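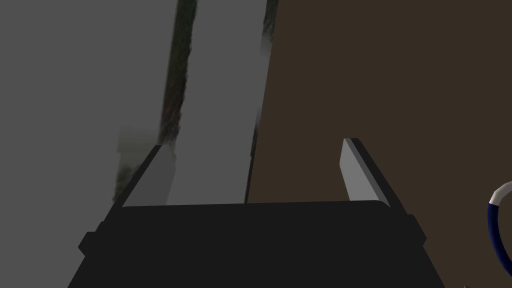
About us

Home Services Gripper trials Rates Who we are Contact

Adton is a small test shop in Stondadville. We try out grippers, arms, wrist cameras and controllers for people who have to buy them and don't have a month to spare. You send us the job, we run the hardware on it, you get the numbers and a phone call. That's the business.

Started in a rented unit with one arm and a borrowed bench. Two arms now, a third on order, due August. Still the same bench.

What we do

Mostly grippers. Two-finger parallel, straight or angled fingers, sometimes suction, a few soft ones. Same arm, same part, same start pose, 60 picks each before we say anything. If two come out close we keep going, longest run so far was 900. Took most of a week and the customer picked the cheaper one.

Everything goes through simulation first. Wrist view, fingers open, nothing in them, plain surfaces behind. Looks dull, saves a lot of time. How much of the view does the gripper body eat? Can the camera see past both fingers to the thing you want to grab? A wide body can fill the bottom half of the view and then you're planning the last bit of the approach half blind. Better to find that out before anybody orders a mounting plate.

Then real hardware. Same poses where we can match them. Sim and bench never agree completly, and the report lists where they didn't.

Controllers we compare on cycle time, stop behavior and how long it takes a new person to get a first move out of them. Last one is done with a stopwatch and someone from the office next door.

Cameras: mounting height, tilt, focus up close, what happens when the lights change at 4 pm. Cable routing too. Cables cause more dropped runs here than software does.

Who we are

Lucie Pelletier. Founder, runs the bench, does the quotes. Twelve years in packaging lines before this.

Ataahua Tipoki. Simulation and cameras. Builds the scenes, argues about lighting. Ask her about finger geometry if you have an hour.

Ermelinda Morais. Controllers and wiring, plus the safety paperwork. Wrote our test log software, which we call Godinho after the street she grew up on.

Delyth Pugh. Part time, mornings. Reports, shipping, invoices. If your gripper went missing in the mail she's who to call.

How it works

Send a few parts and a short note on what they have to do. Weight, surface, how fast, what counts as a drop. We send back a plan and a price. A basic two-gripper comparison is $2,000, includes sim, bench runs and the written report. Adding a third gripper is $545. Arms and controllers quoted seperately.

We don't sell hardware and we don't take commission from anyone who does. Makers can send units in for testing, they get the same report as everybody else and they pay for it.

Raw logs are yours. We keep a copy unless you ask us not to.

Visits

Fine, just call first. Door is at the back of the Cisico building, loading side, buzzer sticks so press it twice. Closed shoes please. Coffee is ok, parking isn't great.

Hiring: one bench technician, full time, starting when the third arm lands. Write to Lucie with something you built or fixed.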